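Automated garment folding

Automated garment folding is the use of machines to bring clothing and household textiles from an unordered state into a flat, stacked or packed form. It is usually treated as one part of a longer chain of laundry work that includes sorting, loading, drying and putting away. Industrial machines for flat linen have been in service for decades. General folding of mixed clothing in a home remains largely unsolved.

Background

Commercial laundries use ironers and folders that accept sheets, tablecloths and towels fed in by hand along one edge. These machines rely on a known size, a known shape and an operator who presents the item in the correct position. Garment plants use similar equipment for shirts, which are laid on a template before the folding plates move. In both cases the hard step, finding an edge or a corner in a pile and spreading the item out, is left to a worker.

Home folding machines have followed the same pattern. The Kedico cabinet folder took shirts clipped to a front rail and returned them folded in a tray, but it did not accept socks, underwear or knitwear with heavy ribbing. It was withdrawn after a short period of sale.

Difficulty of the task

A rigid object can be described by its position and its orientation. Cloth has no fixed shape, and a small pull at one point can move the whole item. Layers hide one another, so that a sleeve or a hem may lie under the part that is visible. Knitted fabric adds stretch. A ribbed band gathers when released and may not return to the line along which it was folded.

White and off-white items present a further problem for vision systems. Shadows are soft, and the boundary between an upper layer and the one beneath it may differ only slightly in tone.

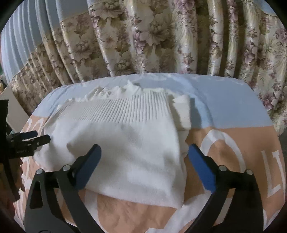
Edge detection developed for printed or dark fabrics performs poorly under these conditions. Later systems estimate the layout of the entire garment from its overall outline and from the direction of the ribs or seams, then select a grasp point from that estimate.

The surface also matters. Laboratory tests are commonly run on a flat, plain table in a single color. Household folding is often done on a bed or a padded seat, which gives way under pressure and carries a pattern of its own. A gripper that presses down to catch the fabric may pick up the cover along with it.

Grippers

Most research systems use two-finger parallel grippers with soft pads. The pads increase friction and spread the load over the fabric. Thin fingertips can slide under a hem, while wide ones hold a thick fold more securely. Suction cups are effective on tightly woven sheets but lose their seal on open knits. Needle grippers, common in textile plants, hold knitwear well and are generally considered unsuitable for use near people.

Two grippers are normally required. One holds the item while the other moves along an edge, or both lift together so that the lower part hangs free. Pinching a gathered section is a basic operation in this work, and a frequent point of failure, as the number of layers caught between the fingers is difficult to determine from a camera alone.

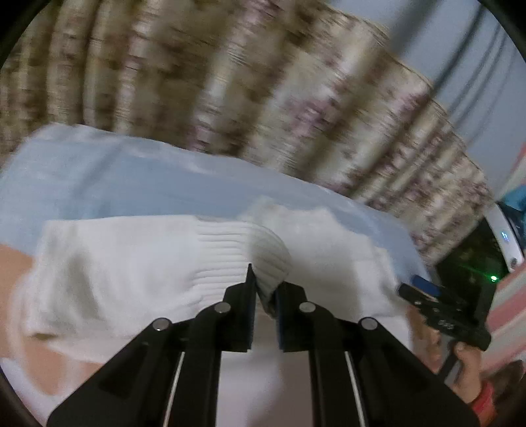
Ribbed white fabric pinched between the blue pads of a hand-held gripper. A second device is at right.

Training by demonstration

Early folding programs followed fixed rules for each type of garment. Current work relies mainly on demonstrations performed by people, either by remote control of a robot or with hand-held grippers that record the motion directly. The Solanki set, released in January, contains 883 folding sequences covering 32 garment types. The Andatham set is larger, at around 3000 sequences, but is limited to towels and T-shirts.

Performance

Results depend strongly on the starting state. In trials of the Skotico two-arm system, shirts laid flat were folded reliably, and shirts taken from a heap often had to be dropped and picked up again. Knitwear was slower than woven cloth in every test. Inside-out garments were passed to an operator.

No machine now on general sale will empty a dryer and fold a mixed load without help. Linen plants continue to expand the use of automatic feeding for towels, where item size is uniform and a rejected piece can be returned to the start of the line.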